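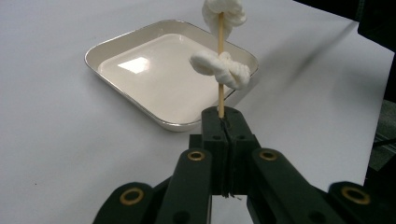
Skewer rotates in hand-held gripper

Print | E-mail

Flat plastic finger blocks, thin wooden skewer held upright. Under side load it turns in the seam. Would a V-groove help, or should I change to the Banis fingers?

Girish Rastogi

Delwyn Katene
Cut a V-groove in one block only and leave the other flat. I ran 11 trials on a Bruler arm with that setup and had 3 slips. Flat on flat gave 8.

Minoru Furukawa
Try rubber tape first.

Share (3) | Comments (8)

This site uses cookies. Accept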